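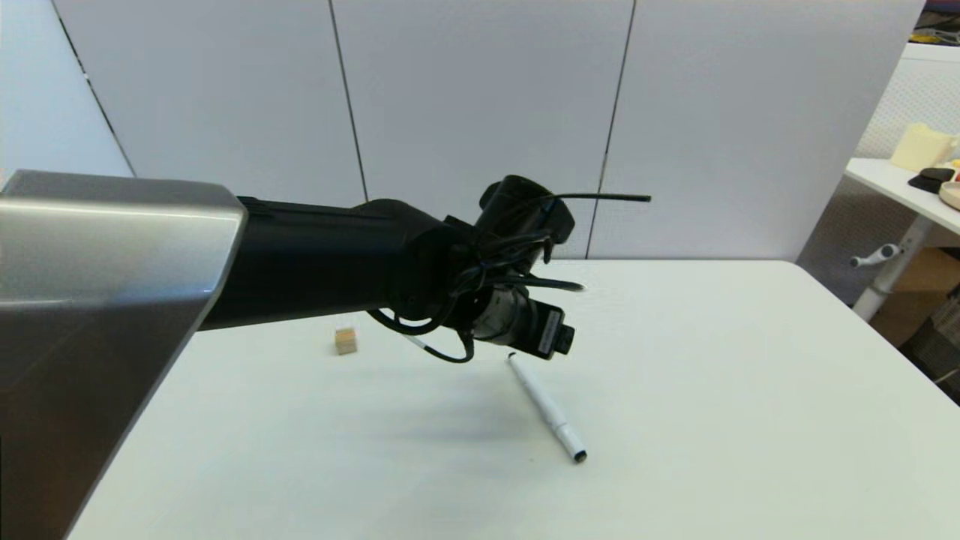
Never buy an accordion off a man who won't play it for you, Quyên Trình told me, and then she went back to eating my chips.

Stories > Short fiction > The Plonetti

8 min read
Print this story | E-mail to a friend

I said I wasn't buying it off a man, I was buying it off a shop, and she said a shop is a man with a till. We were at Châu, in the window seat where the vinyl's split and you have to sit on it a particular way or it gets you in the back of the leg. She had her laptop out and was meant to be doing her tax. I had my phone with the ad on it, and I'd shown her twice already.

It was a Plonetti, the red one with the pearly keys. If you didn't grow up in a house with one, that won't mean anything to you, but my nan had the exact same model and she played it every Christmas of my life until my uncle Des sold it. He reckoned she'd said he could. She reckoned she'd said he could sell the organ. There was a whole year when they only spoke through my mum, and then Nan died in the April and nobody mentioned it again, except me, a lot, usually after two glasses of wine.

"Eight hundred dollars," said Quyên. "You can't even play the recorder."

"I played the recorder for years."

"I was there," she said.

The shop was called Mekusov and it was in Dosstead, 200 kilometres away and most of that on the old highway. I rang first. A very soft-spoken fella answered and told me his name was Sajib Mondal and yes, they still had the accordion, and yes, it was red, and no, he couldn't hold it, because the last time he held something for somebody they held it for five months. I asked was there anything wrong with it and he had a good long think. I could hear a clock going.

"It's an old instrument," he said.

Well, I knew that! That was the point of it. I told him I'd be there by lunch.

I should say I'd just come into a bit of money, if you can call it that. I'd finally flogged the canoe. It had been leaning on the side of the house since Pete moved out, and every time I put the bins out I had to say excuse me to it. A young couple came and got it and strapped it on their car and paid me cash, and I put the cash in the biscuit tin and walked around feeling like a duchess for a week. So it was canoe money. Quyên says there's no such thing as canoe money, there's only money, but she's never had a tin.

She came with me, of course. She said it was so I'd have somebody to hear her say I told you so, and she brought a thermos and a bag of mandarins and put her feet up on the dash before we'd even got out of our street.

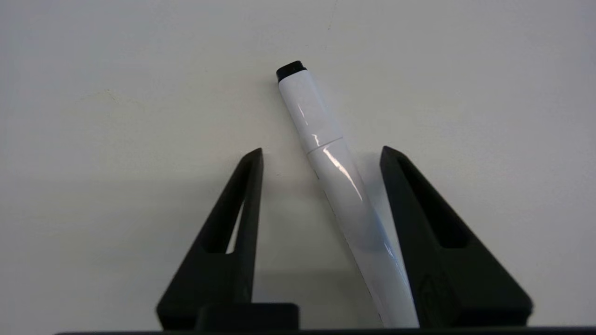
The thing about the old highway is there's nothing to look at after the silos, so you end up talking. I told her the Christmas one again. Nan in the doorway between the kitchen and the lounge, so she could keep an eye on the gravy, with the straps over her good dress. She only knew a handful of tunes and one of them was the theme from a quiz show. She'd do it slow, like a hymn, and my cousins would be killing themselves behind the couch, and Pop would sit there with his hands folded on his stomach and his eyes shut. I used to think he was asleep. Mum told me years afterwards that he wasn't asleep, he just couldn't look at her while she did it or he'd go to pieces.

Quyên peeled a mandarin the whole way around in one go and didn't say anything for a bit.

"You know it won't be hers," she said.

I said I knew that.

"There's probably hundreds of them."

I said I knew that too, and could I please have a mandarin.

But I'll tell you what I hadn't told her, which was that Nan's had a burn on it. Down near the bottom key, on the side, where she'd rested it against the bar heater in the winter before I was born. A brown mark the shape of a bean. And in the ad, in the third photo, the light was wrong and the whole bottom end was in shadow, and I'd been pinching that photo bigger and smaller in bed for ten nights running and I still couldn't say it wasn't there.

Dosstead's one of those towns with a very wide main street and nobody parked in it. There's a pub at each end and a bakery that closes at noon. We got there at ten past. Mekusov was between a chemist and a place that had been a video shop (you could still see where the letters were) and the window was full of clarinets, all standing up on their ends like they were waiting for a bus.

Sajib Mondal was younger than his voice. He had a cardigan on and he was eating soup out of a mug. He said you'll be the accordion, and I said I was, and he put the mug down and wiped his hands and went out the back. We heard him move a lot of things. Quyên had picked up a tambourine and I gave her a look and she put it back.

He came out with the case first. It was the wrong case. Nan's was grey with a blue lining, and it had a sticker of a lighthouse on it, and the one he had was black. I thought, well, cases get swapped. I thought that very quickly.

Then he undid the clips and lifted it out, and oh, it was gorgeous. I'd forgotten how they glitter! I'd forgotten the smell too, sort of like a church and sort of like shoes. I had it by the bottom end before he'd even let go of the top, and I turned it round to the window.

No burn. Red as red, all the way down. I rubbed it with my thumb anyway.

"Something the matter?" he said.

"No," I said. "It's lovely."

Quyên had gone very quiet beside me. I never told her about the burn, not in the car and not before, but she's known me since we were five and she could see what my thumb was doing. She leaned her elbows on the counter and she said, in her phone-company voice, "Could you play it for us, please?"

And he went pink. He went pink right up to the hair. 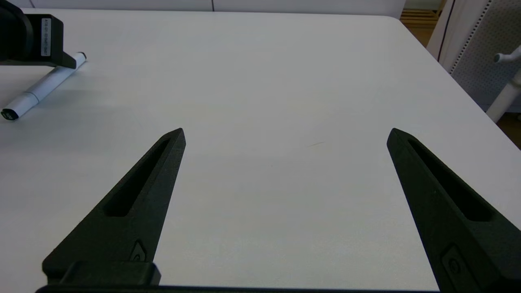
"I don't really play," he said. "I do repairs. I play the cello a bit."

"Just so we can hear it."

So he put the straps on. He had to let them out first. He stood there behind the counter with his chin up, like somebody getting measured for a suit, and he pulled the bellows open and pressed a key, and it made the most terrible noise I've ever heard in a shop. It was a cow. It was a cow in a lift. The middle notes were all right but there was one near the top that didn't stop when he took his finger off it, it just kept on going, and he pushed the bellows shut to make it quit and it went on a little while even after that.

"That one sticks," said Sajib Mondal.

Quyên had to go and look at the sheet music.

I asked him how much to fix it and he said he'd been trying to fix it since he got it in. He said there was a fella up north who might have the part, and then again the fella might have died. He was so miserable about it, standing there strapped in. He said he should have put it in the ad, he'd meant to, but whenever he wrote it down it looked worse than it was. I said that was all right. I've sold a canoe, I know how it is.

Then he said he could take something off for the note, and he got out a little calculator and did a fair bit of pressing, and he turned it round to show me.

It said 785.

I heard Quyên breathe in from over by the sheet music.

Now I know what I was supposed to do. I was supposed to say thank you for your time and go and see if the pub did lunch. It wasn't Nan's, it didn't work, and he'd knocked off the price of a decent sandwich. And I want it understood that I did think about it. I thought about it long enough for him to get one arm out of the straps. But he got caught up in the other one, and his elbow went down on the keys, and three or four of them sounded all together, low and a bit wheezy, and that was exactly what it used to do when Nan took hers off. Every time. She'd finish the quiz show and everyone would clap and she'd go to put it down and it'd let out this big groan, and Pop would say, without opening his eyes, "Encore."

I'd forgotten all about it. I hadn't thought of that in I don't know how long.

"Do you take cash?" I said.

He gave me the change in coins out of a tobacco tin, and he threw in a strap and a cloth, and he carried it out to the car himself and did up the seatbelt on it. He wanted me to know I could bring it back if the fella up north came good. I said I would. He stayed on the footpath with his soup until we'd turned round.

Quyên didn't say I told you so. She got as far as the silos, I could see her holding it in, and then she said, "What are you going to do about the note?"

I said I'd play things that didn't have it.

"What doesn't have it?"

I said I'd have to find out, wouldn't I, and she turned right round in her seat and looked at it back there with its belt on. Then she started humming the quiz show, slow, and tapping along on the dash with a bit of peel, trying to work out if it went up that high.

It does, as it happens. Twice in the first line. I've been ringing Des to ask if he remembers what key she did it in, but he's not picking up.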